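Rents for Furnished and Unfurnished Units in the Skomero District

Term project, Applied Housing Statistics
Karthik Chowdhury, Solange Honorato and Ademir Peixoto
June 2021
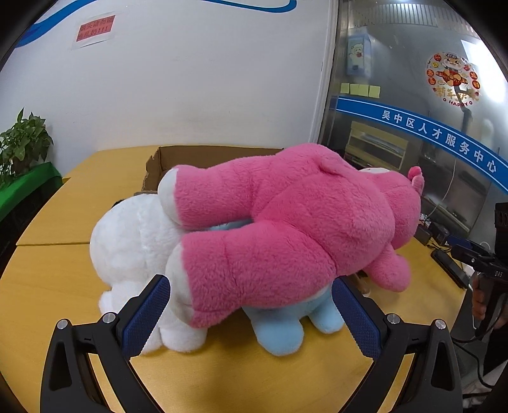

1. Purpose

This project compares asking rents for furnished and unfurnished one-bedroom units in the Skomero district. We wanted to know how large the gap is, whether it changes with distance from the centre, and whether listings with heat included should be treated separately. Sale prices are outside the project.

2. Data

We used rental listings posted on the Dantas board during March. The raw file held 2569 listings of all sizes. Listings with no rent, no unit size or no street name were removed first. We then took out room rentals, short stays of under one month and repeat postings of the same unit.

Repeat postings were the hardest part. Some landlords reworded the text each time and changed the rent by a few dollars. Ademir wrote a script that matched on street, floor area and phone number, and Solange checked the matches by hand. Where a unit appeared at more than one rent, we kept the last one posted.

3. Method

Each listing was placed in one of 3 zones: the centre, the Jalel neighbourhood and the outer streets past Sterketti Road. Within each zone we compared median rents. We chose the median over the mean as a few large renovated units in the centre pulled the mean upward.

Rents that included heat were kept in the main comparison but coded separately. Parking was ignored. Our instructor, Rosimeire Portela, suggested we also try rent per square metre, but floor area was missing from too many of the older buildings.

4. Results

In the outer zone the median asking rent for an unfurnished one-bedroom was $800 a month. Furnished units in the same zone had a median of $900. The gap was wider in Jalel and widest in the centre, where furnished units are often in newer buildings.

Removing the listings with heat included lowered the medians for both groups in the outer zone and left the gap there almost unchanged. In the centre it made little difference to either group.

5. Limits

Asking rent is not the rent a tenant signs for. Tarcísio Coutinho, who manages a small building in Jalel, told us that he normally takes less than he asks if a unit has been empty for more than a month. We could not measure this from listings.

"Furnished" also has no fixed meaning on the board. One landlord used it for a unit with a bed and a table, and another for a unit with dishes and linens. A single month of data cannot show seasonal change, and student demand in the fall would probably affect the centre first.

6. Division of work

Ademir: data cleaning and script. Solange: duplicate checks, zone coding. Karthik: medians, tables and the written report. The cleaned file and the list of removed postings were handed in with this report.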